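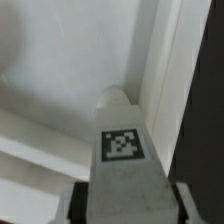

The bakery in Zirnmont opens at four in the morning, and before five there is already a line. Most of the people in it do not live in the town. They drive from the villages up the valley, where the last bread shop closed when its owner retired and her sons did not want the oven.

Nhi Quách bought the place 13 years ago with a loan from her aunt. She had worked before that in a hotel kitchen, and she says the first winter was very bad. Her rye bread came out heavy as a brick. The old customers bought it anyway, out of politeness, and then came back to explain to her what was wrong.

"One man stood here forty minutes and talked about sourdough," she told me. "I was angry. But I wrote everything down."

Today she makes 700 loaves on a normal night and more before a holiday. The flour is coming from the Skirko mill, which is 46 kilometers away and still grinds on stone. It costs more than the flour from the big supplier. She tried the cheaper one for a month and the dough did not hold its shape in summer.

I wanted to understand why small bakeries are coming back in a region that lost so many of them. Zirnmont has some 4000 inhabitants and two supermarkets, and both sell warm bread all day. It is not bad bread. But it is made from frozen dough, and by the next evening it is dry. With a big loaf of rye you can eat until the end of the week, and for an old person who cannot drive often, this matters a lot.

The night work remains the difficult part. Nhi goes to bed at six in the evening, when her children are starting their homework. She has one helper, Grīnberga, who learned the trade in her family and can shape two loaves at the same time, one in each hand. A second helper would be welcome, but the young people who ask about the job usually ask first about the hours.

In May she will begin to deliver to the villages twice a week with a used van. The first stop will be the square in front of the closed shop.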